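Dallthorpe House, second floor writing room
Quarterly room inspection: checklist and comments
September 8, 2025
Inspected by Yiran Ding

Scoring is pass, fix, or watch. "Watch" means I will be back in three months to be disappointed in person.

1. Door and door closer
Pass. Closes by itself and latches. The wedge I removed in June has been replaced by a folded Andeck catalog, now also removed. Please stop feeding the door.

2. Exit route
Pass. 142 centimeters clear between the last table and the wall at the narrowest point. Keep the spare chairs stacked in the closet and we will keep getting this number.

3. Fire extinguisher
Pass. Unit 288, gauge in the green, tag current. Someone has hung a tote bag on the bracket. Fix: tote bag.

4. Power strips
Fix. The strip by the window is plugged into another strip, which was on the June list under the same heading, in the same words. Hetholm can run an extra outlet on work order 579. Until then, the kettle and the desk lamps will have to take turns.

5. Lighting
Watch. One tube over the bookcase flickers. Regulars claim not to notice it any more.

6. Writing table, surface and contents
Fix, in a small way. The white top has scuffs and gray smudges on it. I have no quarrel with the black dots. The smudges get a damp cloth and mild soap at the end of each session, no scouring pads.

Pens are the other matter. The rule on the wall says fountain pens are capped when they are put down, and the rule is popular with everyone who isn't holding one. The tan-brown pen was lying with its nib bare and a cap of the same color a short reach away. A nib is a small pointed object on a table people lean on with their forearms. Cap it, please. The pink pen and the light green one may go on as they are.

The peach-orange mug is allowed, provided it stays toward the far edge and away from anybody's manuscript.
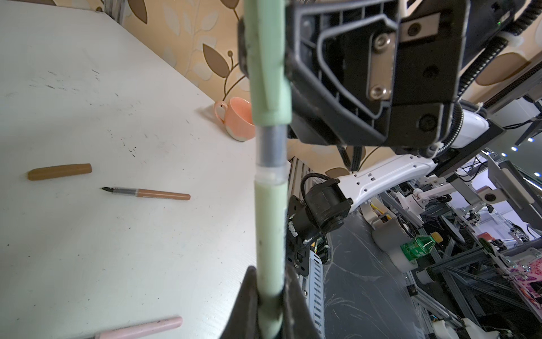

7. Wallpaper and walls
Pass. The big leaves are sticking to the wall, and I checked the seams by hand. Ms. Wei has asked whether the pattern can be scored separately for taste. It cannot — there is no column.

8. Windows
Watch. Left sash is stiff. It opens with a shove, and I would prefer it opened with less.

9. First aid box
Fix. Contents: 31 adhesive bandages, one pair of scissors, no gloves, and a recipe for lentil soup. Restock the gloves. The recipe may stay.

Open items go to the front desk, with items 4 and 9 first. Sign and date each one when it is done, in ink. You have the pens.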